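Section 4: Setting Up the Akia Sideline Scoreboard

Before you start

The Akia is a portable scoreboard and play clock for football fields that don't have one bolted to a pole. Set-up takes two people, or one person with very long arms. Leave yourself the whole of warm-ups the first time. By June you will do it during the coin toss.

Check that the carton contains the display panel, two folding legs, the crossbar, the handheld controller and the Hernberg battery pack. The spare fuse is taped inside the lid. Everyone throws it away with the lid.

4.1 Standing the panel up

1. Pick a flat spot behind the end zone, at least 19 feet from the end line. Receivers run through the back of the end zone looking the other way, and they do not read manuals.

2. Unfold both legs until the hinge clicks. If you hear only one click, one leg is still thinking about it.

3. Slide the crossbar through the lower brackets and tighten both wing nuts by hand. Put the pliers down.

4. Lift the panel onto the legs with the Nedeljković hinge plate facing the field. The plate is the piece with a name most announcers will avoid saying.

5. Hang a sandbag on each foot. Filled water jugs will do in calm weather.

CAUTION: Do not raise the panel in winds that are moving the goalpost ribbons straight out sideways. The panel is flat and light and would love to visit the parking lot.

4.2 Connecting power

1. Make sure the main switch is OFF.

2. Plug the battery pack into the left-hand socket. The right-hand socket is for the horn. Swapping them does no damage, but the horn will sound until you swap them back.

3. Turn the switch ON. The panel shows all eights, then goes blank, then shows a score of 0 to 0. If it shows any other score, someone forgot to clear the last game. See 4.4.

A full charge lasts 270 minutes with the horn connected. That covers a regulation game with room for overtime and one long argument about a spot.

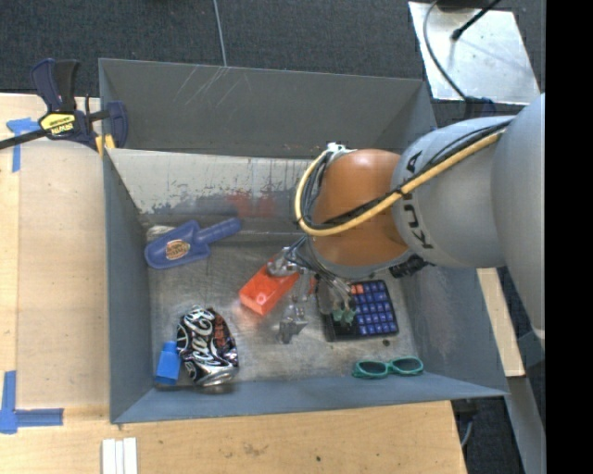 Gray metal bin on a work surface, with a KUKA robot arm reaching in.

4.3 Pairing the controller

1. Stand where the scorekeeper will sit. Pairing at the panel and then walking off to the press box is a popular method and a poor one.

2. Hold HOME and CLOCK together for 2 seconds, until the green light blinks.

3. Press DOWN once. The panel should show first down. If nothing changes, move closer and repeat from step 2.

NOTE: The controller reaches 400 feet in the open. Aluminum bleachers full of parents shorten this a good deal.

4.4 Clearing and setting the game

1. Press and hold CLEAR until both scores read 0.

2. Use QTR to set the quarter length. The factory setting is 12 minutes. Youth leagues should check their own rule book, which will have been revised over the winter.

3. Set the play clock to 25 or 40 seconds with the PLAY button. Tell the referee which one you chose before the game, while you are still on good terms.

4. Set time-outs to three per team. The panel subtracts one each time you press T.O. and will not go below zero, whatever the head coach says.

CAUTION: CLEAR also works during a live game. Slide the lock on the side of the controller to LOCK before kickoff. The Brirovbridge service desk can help with many things, but it cannot tell you what the score was.

4.5 If it rains

The panel is fine in rain. The controller is less fine. Keep it in the clear pouch supplied and press the buttons through the plastic. Do not open the battery cover outdoors in wet weather, even if the clock is at 0:03 and the other sideline is shouting. Use the referee's watch and finish the game on paper.

Packing down is covered in Section 5. Take the sandbags off last.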